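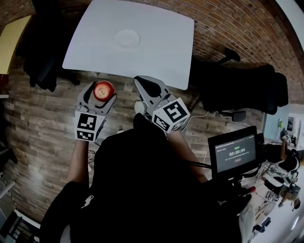 4. Entering a shelter or rescue in the Miruvik register

This section covers adding an animal rescue, foster network or municipal shelter to Miruvik. It assumes you have an editor login and have finished section 3. If you are here because your county told you the software "handles compliance," please read the caution under step 4.3 first. It does not handle compliance. It stores what you type.

4.1 Open a new record

1. Sign in and choose Register, then New Organization.
2. Pick the organization type. The choices are Shelter, Rescue (with building), Rescue (foster only) and Other.
3. Enter the legal name exactly as it appears on the state filing. The "friendly name" on the website goes in the second field.
4. Press Save Draft before you go any further. The form is supposed to save itself every 30 seconds. I have lost enough half-filled forms that I no longer believe it.

Note: Other was added at the request of one county and has since become a dumping ground. Records filed under Other don't show up in the inspection calendar, and no warning appears when you choose it.

4.2 Enter capacity

1. Open the Capacity tab.
2. For each species, type the highest number of animals the organization may hold at one time.
3. For foster networks, enter one line per foster home. A single total is accepted by the form, but the monthly report will then read the whole network as one address.
4. If the number is over 500, a second box opens and asks for a supporting document. Attach the permit or leave the record in draft.

Caution: The capacity figure is whatever the applicant says it is until an inspector has been out. The green check mark beside it means the field holds a valid number. It doesn't mean the kennels exist. New users read that check mark as approval, and so, I'm sorry to say, did two of the older ones.

4.3 Attach paperwork

1. Open the Documents tab and press Add.
2. Upload the proof of nonprofit status, the veterinarian's letter and the adoption contract, each as a separate file.
3. Type the expiration date by hand. The date reader made by Grerodano is switched on by default and will fill this in for you - turn it off under Settings, Import, Read Dates. It is good with typed forms and poor with anything a vet has written in pen.
4. Check the page count of each upload against the paper copy.

Caution: Miruvik will mark a record Complete when three files are attached. It does not look at what the files are. In our trial county, 317 records came up Complete in the first month, and a fair number of them held the same PDF three times. 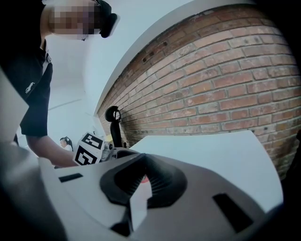

If a document is missing, leave the record in draft and send the request letter from the Letters menu. Don't upload a blank page to get past the screen. The next person to open the record will have no way to tell that you meant to come back to it.

4.4 Check for duplicates

1. Press Find Matches.
2. Compare the street address first, then the phone number, and only then the name. Rescues change names often, sometimes for good reasons.
3. If two records are the same organization, choose Merge and keep the older record number.

Note: The match score is sold as a way to catch people who lose a license and open again under a new name. Treat that claim with care. When Edit Csizmadia ran it over the 2,265 records carried in from the old Kornamitz database, it joined two unrelated cat rescues that shared a mailbox store, and it missed a kennel that had only moved across the road. A low score proves nothing either way.

4.5 Submit

1. Press Check Record and clear any red items. Yellow items can wait.
2. Press Submit. The record goes to the state queue and is locked.
3. Write down the receipt number. The confirmation e-mail may be late, and after the July update some offices didn't get it at all.

To unlock a submitted record you need a supervisor login. Go to Admin, Locked Records, enter the receipt number, and give a reason in the box. The reason is kept in the record's history and can be requested by the public, so write it accordingly.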